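Visit to the Berchtold workshop, Madholm

Our group spent a morning at Berchtold's Madholm site, where robot arms are taught to handle small goods by recording people who guide them through the task. The open day was for members, and we went in small parties.

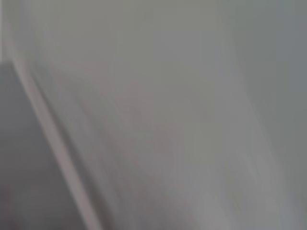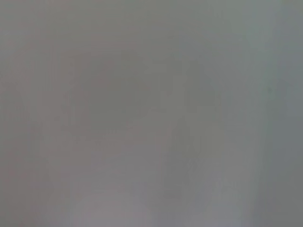
Wrist camera views, Madholm. All gray, and neither one sharp.

Vetovia Newsletter, No. 86, page 4

The hall holds 29 stations. At each one an operator moves a pair of hand controls and the arm copies the motion. A run starts with a foot pedal and ends with the same pedal. Everything between the two presses is saved: the joint positions, the grip, and the pictures from the wrist.

We were told that the project had 2335 saved runs by the end of September. The first batch came from the older shop in Drallstead, which has since closed. Those runs were made with a different grip and are kept in a separate folder.

Most of our questions were about sorting. A run is looked over by a second person before it goes into the training set. If the operator dropped something and picked it up again, the run stays in and gets a tag. Blurred pictures stay in too. Our guide said the arm will meet plenty of them once it works alone.

Several of us tried the controls. The grip is easy to learn, but turning the wrist takes practice, and it is tiring on the forearm. Operators change over every hour.

Lunch was in the upstairs canteen. Parking is behind the building, and the side door is the one to use. The next visit will be to the packing line at Drallstead Road.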